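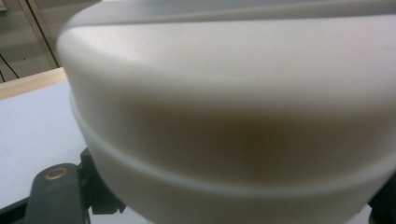 Gaspard Gautier
Club mentor, Furngate Robotics
Jan 20, 2018

Okay, first update from the gripper project! We've got the two dark fingers down low around the big white drum-shaped thing, under the ridge, and that's the hold I want us to practice for the Cliltport meet. The kids have logged 939 tries so far (they wanted 1,000 by tonight, but pizza came). My feeling is we stay below the ridge and quit messing with the top. Thoughts?

12 comments – 4 shares

nat_higuchi wrote:
Natsumi Higuchi here, I coach the Rostami team. I like it, but I'd go higher! The body curves in toward the bottom, so if your fingers sit too low you're squeezing on a slope and it wants to pop up. We fought that all through November with a different part and I still have the spreadsheet to prove it.

gasp_g wrote:
Higher means you're on the ridge though, and then one finger rides up on it and the other doesn't. We tried that for a whole evening and I about lost my mind.

boltbucket wrote:
Disagree with both of you, sorry. Smooth plastic like that needs better pads before you argue about height. We put soft rubber on our Ilitz fingers and our drops went way down. Cost us almost nothing.

nat_higuchi wrote:
Pads help, sure, but then the students never learn to line it up right. I'd make them do 100 with bare fingers first.

boltbucket wrote:
Or they get bored and quit the club – I've seen that too.

gasp_g wrote:
Ha, fair. My group voted for pads, obviously. I think we'll split them up, half bare and half rubber, and compare logs. Does anybody know if the rules limit what you can stick on the fingers? I read the whole section twice and I'm still not sure.

tinwhistle wrote:
Section on add-ons, near the end. Tape and rubber were okay last season, glue wasn't. I'd email them before you cut anything.

We use cookies to improve your visit. Accept | Settings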